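# About Okari

Okari supplies small household goods to furnished lets, guest houses and serviced flats. The company was set up by Bronwyn Harawira and Morag Jardine and trades from one unit in Grindodier. We hold 700 product lines, 107 of which are our own selection under the Zotia name. The remainder are bought in from other makers and sold under their original labels.

## What we stock

The range covers bowls, boards, small boxes, pads and mats, storage tins and table linen. Furniture, electrical goods and glassware are not stocked. Items are sold singly or as room sets, and a set can be altered before the order is confirmed. Replacement pieces are matched by line number, so customers should keep the packing slip.

Each new line is checked before it is listed. Carmela Quintana records the overall size, weight, finish and the condition of edges, handles and catches. Bowls are placed on a level surface and checked for rocking. Boxes are opened and closed by hand, and any slot or lid is measured at its narrowest point. Boards are checked for bowing along both diagonals. Pads are measured flat.

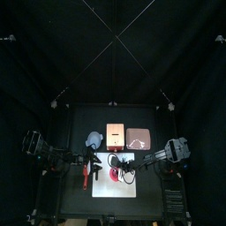
Lines that fail on size or finish are returned to the maker with a written note. Lines that pass are given a shelf position and a packing code. Code 2 covers mixed orders, where hard and soft items share a carton: boards go in flat at the base, bowls are wrapped separately, and soft items fill the upper layer.

## Orders and returns

Valeriano Cifuentes handles trade accounts. Orders confirmed before noon are packed the same afternoon. Unused goods may be returned in their original wrapping, and part sets are accepted if the line numbers are complete.

Milagros Sotomayor deals with returns and damaged items. Claims should state the line number, the packing code and the nature of the fault.

The Lozano range of table linen was withdrawn in January. Remaining napkins and runners are available to existing account holders only.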